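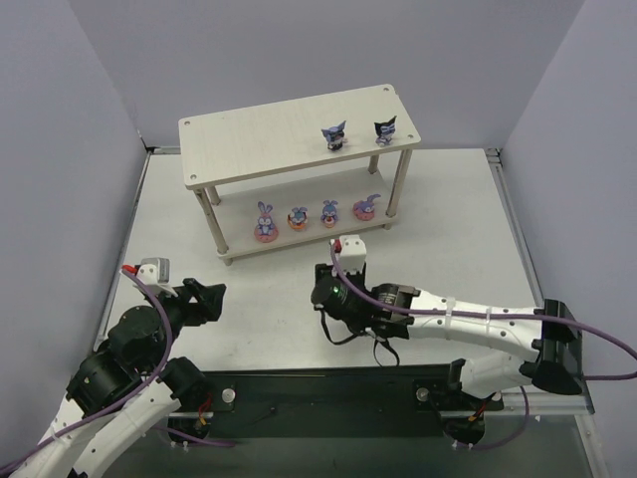 The shelf task at the Jillport bench, both arms facing the two-tier shelf.

Progress report: Mosoti tidying project
To: Caroline Mutiso, Wulton
From: Brian Swai, Ondard
November 14, 2023

Hi Caroline,

You asked for something shorter than the May report and with fewer graphs, so I've left the graphs out completely. Oduor can send you the raw logs if your side wants them. I'll mostly stick to the question you keep asking me on the phone, namely whether these machines can do a chore yet. My answer is "one chore, slowly, with somebody nearby," and I'm pretty happy with that compared to where we were in the spring.

What we've been working on

Since May we've put nearly all our time into shelves. Milovan talked me into it. His argument was that shelf work comes up everywhere, in a kid's bedroom and in a gift shop, and it's all the same few motions: take the thing off, put it back, face it the right way, don't knock over its neighbor. We picked small figurines because they're what a small shop would really have on display, and they're awkward to hold! The ears are the worst part. An upright pair of ears looks like a great handle to the software and it's a lousy one, because the figure swings as soon as it leaves the board.

The lower board is the harder half of the job by a long way. On the top board an arm can come down from above and there's nothing in the way. Underneath, it has to go in from the front, level, with the wrist camera looking at the edge of the wood half the time. Lilian spent most of the summer on that approach and I think it's the best work in the project.

How it's going

We ran 140 full attempts on the current version, where an attempt means clearing all 6 figures and putting them back where they came from. Top board first, then the bottom row. Figures on the top board go back reliably enough that I've stopped watching them. The bottom row still goes wrong more than I'd like, and when it does it's usually the same story: the gripper backs out a little crooked and brushes whatever is next door. The figure lying on its base gets nudged the most. It's low and long, and the arms don't have a good idea yet of how far it sticks out.

Speed is the part you won't love. A full clear and reset takes the arms 6 minutes. I timed myself doing the same thing and didn't even get comfortable in my chair. We could push the arms faster, and Milovan would like to, but I'd sooner fix the backing out first and then speed up something that works.

On the good side, handing over between arms is so much better. In the spring they'd both go for the middle of the shelf and stop dead, waiting on each other like two people in a doorway. Lilian gave each arm a side and a rule for who yields, and that cleared up almost all of it.

What it means for a shop or a house

For a shop, I could see this doing an overnight tidy of one display in a year or so, if the display is small and the stock doesn't change every week. New items are still a pain. Each one needs an afternoon of somebody guiding the arms by hand before they'll pick it up sensibly. For a house I'd say not yet, and I wouldn't want you promising it to your board. Houses have sticky things, soft things, and cats.

Dusting is the piece I'd like to try next — with the figures already off the board, wiping it is a natural step. Oduor has tried it with a folded cloth and it was kind of a mess. The cloth bunches up and then there's a lump in the gripper. We'll keep at it.

Money and schedule

We're on budget apart from cables. We went $400 over on those, from routing and rerouting them along the arms so they don't snag on the way into the shelf. I've covered it out of travel, so there's nothing for you to approve, but I wanted you to hear it from me.

Dusting was supposed to be finished by now and it'll slip into the next period. I'd like to swap it with the folding work, which none of us have started and which I think is a bigger job than we wrote down in the proposal. If you're OK with the swap, just reply to this and I'll redo the plan.

One more thing — Lilian's contract runs out before the next report is due and I really want to keep her on. Can we talk about that on our next call?

Brian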